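스텐도르프 말고 Stougaard 소파 쿠션, 석 달 써 본 후기

작년 11월에 Stougaard의 Kilholm 바닥 쿠션을 샀다. 색상은 차콜 멜란지. 거실에 소파를 두지 않고 좌식으로 지내고 있어서, 등받이로도 쓰고 깔고 앉기도 할 만한 큰 것을 찾고 있었다. 마지막까지 비교한 제품은 Sendavberg의 사각 쿠션이었는데, 커버가 분리되지 않아서 제외했다.

주문하고 6일 만에 받았다. 압축 포장이라 상자는 생각보다 작았고, 꺼내고 나서 모양이 다 잡히기까지는 하루 정도 걸렸다. 새 제품 냄새는 약간 있었다. 베란다에 이틀 두었더니 거의 빠졌다.

원단
이 제품을 고른 가장 큰 이유다. 상품 페이지에는 그냥 차콜이라고 적혀 있지만 단색은 아니다. 검정에 가까운 바탕에 회색과 흰색의 가는 올이 섞여 있고, 빛을 받으면 올이 자잘하게 반짝인다. 트위드 재킷 원단과 비슷한 느낌이다. 낮에는 회색이 도는 편이고 밤에 스탠드만 켜 두면 꽤 검게 보인다. 화면으로 볼 때보다 실물이 어둡다는 구매평이 많았는데 나도 같은 의견이다.

촉감은 부드럽다고 하기 어렵다. 맨살로 오래 기대면 팔꿈치 쪽이 까슬하다. 긴소매를 입는 겨울에는 문제가 없었고 여름에는 얇은 천을 하나 덮어야 할 것 같다. 대신 미끄러지지 않아서 벽에 세워 두고 등을 기대도 아래로 밀려 내려가지 않는다.
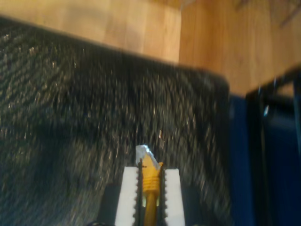
먼지는 장단점이 갈린다. 과자 부스러기나 회색 먼지는 섞인 올 때문에 눈에 잘 안 띈다. 반면 흰 휴지 조각이나 밝은색 머리카락은 잘 보이고, 직조가 거칠어서 손으로 털어서는 잘 안 떨어진다. 돌돌이보다는 청소기 침구용 헤드가 낫다. 나는 Weviso 핸디 청소기에 달린 좁은 솔을 쓰는데, 봉제선 사이에 낀 것까지 빠진다.

모서리
각이 서 있지 않고 둥글게 마감되어 있다. 처음에는 네모반듯한 쪽이 정리해 놓았을 때 깔끔하지 않을까 했는데, 써 보니 둥근 쪽이 낫다. 세워 놓았을 때 모서리가 꺾이지 않고, 커버를 다시 씌울 때도 귀퉁이를 맞추느라 애먹지 않는다.

충전재
처음 2주는 단단했다. 지금은 자주 앉는 쪽이 조금 눌렸다. 일주일에 한 번씩 앞뒤를 바꿔 주고 있고, 아직 꺼졌다고 할 정도는 아니다. 앉았다 일어나면 자국이 남지만 손으로 두드리면 금방 돌아온다. 오래 앉아서 노트북 작업을 하기에는 높이가 조금 낮다. 책을 읽거나 영화 한 편 보는 정도가 적당하다.

세탁
커버는 두 번 빨았다. 찬물에 울 코스로 돌리고 그늘에 널었다. 첫 세탁 때 검은 물이 조금 나왔으니 밝은 옷과는 따로 빠는 게 좋다. 줄어들지는 않았고 보풀은 지퍼 근처에 약간 생겼다. 지퍼는 뻑뻑한 편이다. 커버가 두꺼워서 겨울에는 마르는 데 꼬박 이틀이 걸린다. 여분 커버를 따로 팔기는 하는데 차콜은 지금 품절이다.

좋았던 점
색이 차분하고 생활 먼지가 덜 보인다. 잘 미끄러지지 않는다. 커버가 분리된다.

아쉬운 점
맨살에 닿으면 까슬하다. 지퍼가 뻑뻑하다. 커버 건조가 오래 걸린다. 실물 색이 상품 사진보다 어둡다.

좌식 생활을 하고 어두운 색을 찾는다면 살 만하다. 아이가 맨다리로 뒹굴 용도라면 같은 회사의 면 커버 쪽을 먼저 보는 게 좋겠다. 나는 봄에 하나 더 살 생각이고, 그때까지 차콜 커버가 재입고되면 같이 주문하려고 한다.

2026년 2월 9일 작성
이 후기가 도움이 되었습니까? 예 87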